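**Virnano 863 removable label stock, for plastic bins, trays and shelf edges**

Supplied by Bemov. Sold by the roll and by the case.

## Description

Virnano 863 is a matte white film label with a removable acrylic adhesive. It is meant for storage locations that change often: bins that move between jobs, trays that are relabeled at each stock count, shelf edges in parts rooms. The film takes thermal transfer print and most permanent markers. It does not take direct thermal print.

The adhesive was chosen for polypropylene and polyethylene, which are harder to label than painted metal or glass. Paper labels with a general-purpose adhesive tend to lift at the corners on these plastics, or tear on removal and leave the face behind. The 863 film comes off in one piece when pulled slowly at a low angle. Adhesive left behind after a long period in place can be removed with isopropyl alcohol on a cloth.

## Construction

| Part | Specification |
|---|---|
| Face | White polypropylene film, matte top coat |
| Adhesive | Removable acrylic, water based |
| Liner | Bleached glassine, perforated between labels |
| Labels per roll | 564 |
| Roll outside diameter | 177 mm |
| Rolls per case | 10 |
| Wind | Labels facing out |
| Sensing | Gap |

Corners are rounded. Square corners are available on the wide format only and are made to order.

## Formats

The stock is cut in three formats. All share the same face, adhesive and roll count.

- **863-N, narrow.** For shelf edges and drawer fronts. Fits one line of text and a linear bar code.
- **863-S, standard.** For bin fronts. Fits a location code, a two-line description and a square code.
- **863-W, wide.** For totes and larger trays. Can be printed as one label or as two halves along the center perforation.

Colored bars at the left edge can be preprinted in red, blue, green or orange. Yellow was dropped in March after customers reported that it was hard to tell from unprinted film under warm lamps. Remaining yellow stock is sold without return.

## Preparing the surface

Wipe the label area with isopropyl alcohol and let it dry completely. Household cleaners are not suitable; many leave a film of wax or surfactant. New molded bins may carry mold release and should be wiped twice.

Do not label at temperatures below 10 °C. Bins brought in from an unheated store should stand indoors until no condensation is left on the surface. Once the adhesive has set, the label tolerates lower temperatures in normal use.

Textured surfaces reduce contact. On a light grain the 863 holds adequately. On a coarse grain, or on corrugated plastic, use the permanent stock listed under Related products, or a clip-on card holder.

## Placement

Place the label on the face that the picker sees first. For bins at table height this is usually the upper part of the front wall, below the rim. Labels that wrap over the rim wear quickly and should be avoided.

Where bins stand side by side, set all labels at the same height. A strip of masking tape run across the row makes a simple guide. Apply one end of the label first and smooth toward the other with a felt squeegee. Press the corners last.

If the bins rotate between positions, label the position and the bin separately. The position label goes on the table or shelf edge, and the bin label carries the contents only. Combining both on one label is the most frequent cause of wrong locations in the support cases we receive.
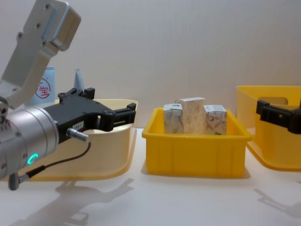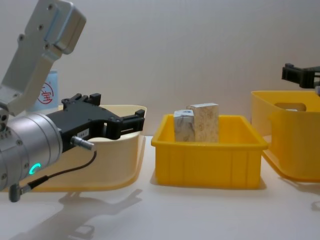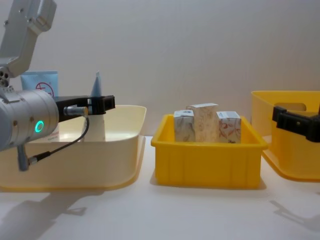
*Bins at the work position. Third picture: three plastic bins in a row on a white tabletop.*

## Printing

Use a resin or wax-resin ribbon. Straight wax ribbon prints cleanly but smears when rubbed, and comes off with alcohol. The ribbon must be wider than the liner to protect the print head.

Start at a medium darkness setting and low speed. Print a test label with the smallest text and the densest code in the set, leave it for a minute, then rub it with a dry cloth. If the bars spread, lower the darkness before changing the speed. If there are gaps in solid areas, clean the print head and repeat the test.

Gap sensors should be calibrated on every change of format. The glassine liner is more transparent than the kraft liner used on earlier rolls, and printers set up for the old liner may skip labels. Printers with a fixed center sensor will read the perforation on the 863-W as a gap unless the sensor is offset.

Templates for the three formats are supplied as plain label files. They use the location code structure from the Bemov setup guide: room, bay, level, position. The room field can be left empty for single-room stores.

## Storage of rolls

Keep rolls in the bag, flat, out of direct light. Do not stack opened rolls on edge, since the outer turns can slip and leave adhesive at the sides. Adhesive at the side of a roll collects dust and carries it into the printer. Shelf life is two years from the date printed inside the core.

## Limits of use

- Not for food contact.
- Not for outdoor use. The top coat yellows in sunlight.
- Not for bins that go through a heated wash. Remove the label before washing and apply a new one afterward.
- Not tested on silicone-treated or fluorinated surfaces.
- Not intended as a tamper seal. It can be lifted and reapplied without visible damage.

A lifted label can be reapplied once if the adhesive is clean. Holding force is lower the second time.

## Related products

**Urbańczyk P** permanent film label. Same cutting formats, stronger adhesive, for coarse grain and corrugated plastic. Requires a scraper to remove.

**Sternico card holder.** Clear clip-on sleeve for bins with a straight rim. Takes a printed card in the 863-S size.

**Felt squeegee.** Replacement felts are sold separately.

## Ordering

Order by format code and bar color, for example 863-S-BLUE. Leave the color off for plain white. Single rolls ship from stock. Preprinted bars are supplied by the full case, and mixed colors within a case are not possible.

Sample sheets with all three formats are free on request. State the bin material if known; it is usually molded into the base beside the recycling mark.

Technical questions: Wiesława Pawlak, label materials. Orders and returns: Nermina Berisha, customer desk.

Data sheet revised 6th September. Replaces all earlier sheets for kraft liner rolls.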